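Rules for a shared bench

Posted May 21, 2019

I have been writing down the rules we use on the two-arm bench at Himton. Bjarke Mogensen starts on it properly next month and asked me where they were kept. They were kept in my head and in Alina Dumitrescu's head, and when we compared, the two versions did not match. She thought the speed limit applied to both arms at all times. I thought it applied only when somebody was inside the tape on the floor. Hers is now the rule.

What follows is the written version with my notes. It does not replace the risk assessment, which is a separate document and has to be signed. If you run a similar bench you will need your own, based on your own arms and your own room.

The first group of rules is about the table surface. We cover it in brown paper and mark a grid on the paper with blue painter's tape. Every fixture and every object in a test has a square, and the square goes in the run sheet. If you move something, you write it down before you press start. Tape that has torn or lifted gets replaced at the end of the day. Paper gets replaced when you can no longer tell a mark from a stain. Alina would do it more often than I do.

The grid is for people. The arms do not use it. I mention this because a student last year assumed that the tape was some kind of calibration target and was very careful not to cast a shadow on it.

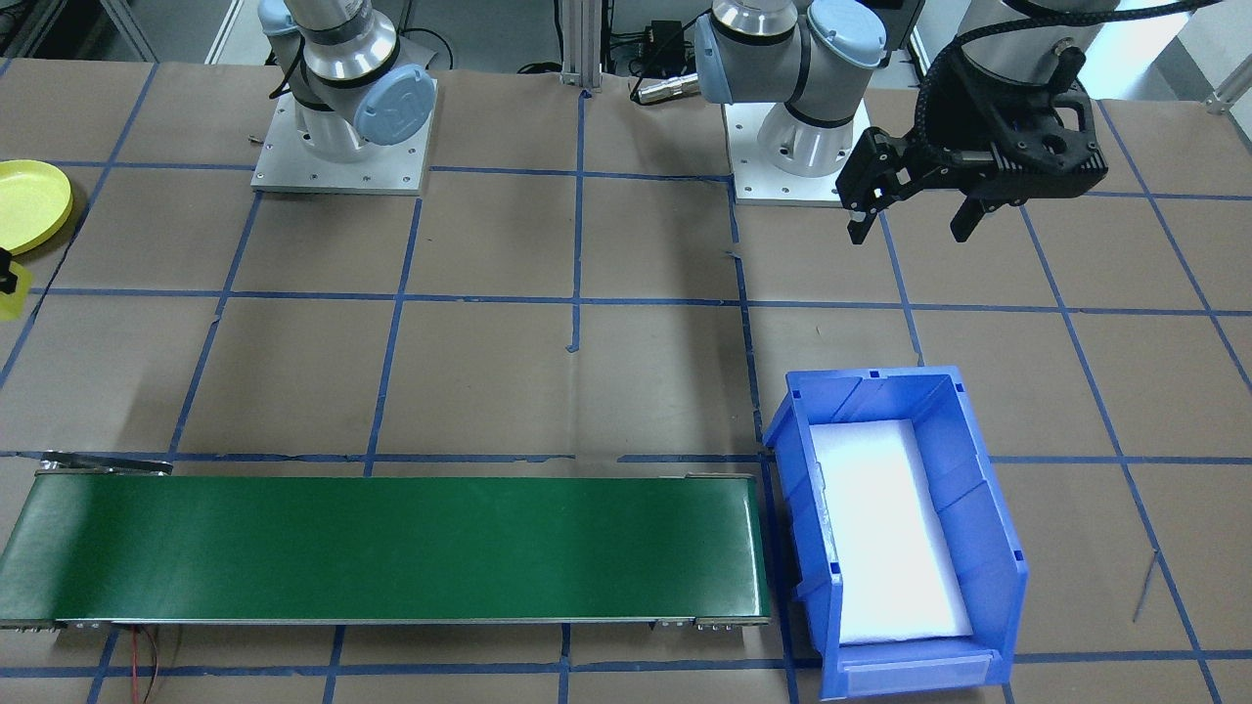 The second group is about who is allowed to move what. One person holds the pendant and that person is named on the whiteboard. If you hand it over, you say so out loud and the name on the board changes. When both arms are powered, nobody reaches over the table, including to pick up something that has fallen over. You stop, you wait for the person with the pendant to say it is stopped, and then you reach. It costs a few seconds each time. We had a long argument about this in February, when we were behind on the Gurkus sorting trials and people had started nudging parts back into place between cycles. I was one of them.

Speed during setting up is 40 per cent of what we use in a normal run, for both arms, whether or not anyone is near. The ISO documents have their own limits for manual and collaborative operation and you should read those first. Ours is a house rule that sits under them. Alina's reason for making it apply all the time is that a rule with a condition in it gets argued about at five o'clock on a Friday, and I have no answer to that.

Third, the conveyor. It has its own supply and its own switch, so for a long time we treated it as a thing apart. That was a mistake. A belt that keeps running after the arms have stopped will carry on delivering parts to a place where no arm is ready for them, and somebody will want to put a hand in. The emergency stop now drops all of it together. Check this at the start of each day by pressing the button with the belt moving, and write the result in the book. Pressing it with everything already off proves very little. I went through the old book and found 19 entries where I could not tell which had been done.

Fourth, bins. Any bin used for drop-off has a foam pad in the bottom and sits in the position given on the run sheet. Empty it between runs, even if there is plenty of room. Bins do not get used for tools, tape rolls or lunch.

Fifth, cables. Anything hanging from an arm has to be checked through the full range of the wrist, slowly, before a new program is run. Anything hanging off the table should be tied back. This is the rule we are worst at, and I have put it in the document knowing that we do not fully meet it. Bjarke has offered to order some proper trunking from Chiriac, who supplied the clips we have now.

The last rule is that a change to the rules needs two people to agree and a line in the log. It can be any two people who use the bench. Timulent, where I worked before, needed a form for this and the form took up to 28 days to come back, so people changed things quietly and the paperwork described a cell that no longer existed. I would rather have a short list that is true.

The printed copy goes up by the door this week. I still have to write the part about visitors — we let people stand much too close at the last open day — and Alina wants a section on what to do when a gripper faults with a part still in it. At present we each do something different.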